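Print this page | E-mail this page
Reading time: 5 minutes

Teaching an arm to put a beaker on a scale: a how-to for people who doubt it's worth the bother

The leaflet that came with our Zallus remote-control kit says you can teach a robot arm a new job "in an afternoon". I have been doing this at Prendness since May and I have yet to have that afternoon. What follows is the way I'd go about it now, with the claims I no longer believe left out.

Pick a job you could explain in one sentence. Mine is: pick up the empty beaker, put it on the scale, let go, move away. If your sentence needs an "and then if", choose something else. Pouring can wait. So can anything with a lid.

1. Set the table before you touch the controls

Put down a plain dark cloth and fix it so it can't creep. Glass is a poor thing to learn on, as a camera mostly gets the rim and a few bright streaks, and a busy background makes that worse. Then zero the scale and check that the display says so. I lost a morning to a scale that had been left on a different unit.

Run the cables where the arm won't drag them. Clear away anything you wouldn't want knocked on to the floor.

2. Check every camera from where it sits

Look at the live pictures one by one, at the size the software will use. A view that looks sharp on a big monitor may be mush once it has been shrunk. What you want is for the spout and rim to be easy to pick out in at least one of them.

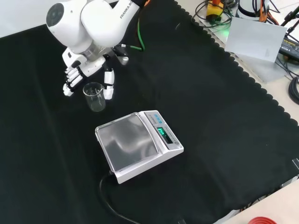
The side view, with the hand at the beaker.

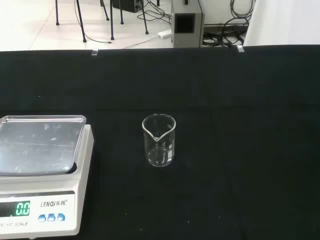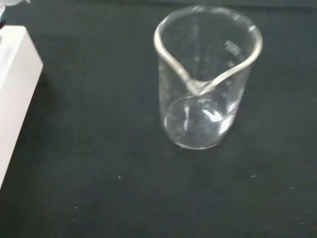
3. Decide whether to guide by hand or by remote

Guiding by hand means holding the arm and walking it through the move. It's quick to pick up, and for a plain arm path I still prefer it. The trouble is that your own sleeves end up in the recording, and you can't easily work several fingers while you're pushing a wrist about.

Remote control keeps you out of the way, but you lose your sense of touch. The first dozen tries will be dreadful. Throw them out. I know the advice is to keep everything — the people who give it have never had to work out why an arm stops dead halfway, as I used to do when I was wondering which way was left.

4. Record, and be dull about it

Start each run from the same resting pose. Bring the hand down slowly, with the fingers open wider than you think you need. Close until the glass is held and no further. Lift, cross to the pan, lower, open, back off. Stop the recording only when the hand is well clear, or the arm will learn that letting go is optional.

Move the beaker a little between runs and turn the spout a different way. Leave the scale alone for the first batch. Once that works you can shift it as well.

We kept 185 runs out of 427. The kit's sales pages talk of 3,000 as a healthy number and I can't tell you they're wrong. I can tell you that a careless run does more harm than I was led to expect, and that a tired driver makes plenty of them. Swap over or stop for tea.

5. Test it unkindly

Most demonstrations I've watched put the beaker back exactly where it was in training. Of course it works. Put it somewhere the arm hasn't been shown. Change the lights. Write down each failure with the position of the glass, and record more runs there.

And let the scale settle before you read it. A reading taken while the fingers are still touching the glass is a reading of the fingers.

Is it quicker than picking up the beaker yourself? At Prendness, no. The Flendham lab says theirs has paid its way, but they weigh things all day long and we don't.

Comments (2)

kettle_on
We had the same trouble with glass. A strip of matt tape round the beaker helped a lot, though I suppose it's cheating. Does your count of 427 include the dreadful first dozen?

Reply from the author
It does. Tape is fine if you plan to tape every beaker you own. I don't.

Print this page | E-mail this page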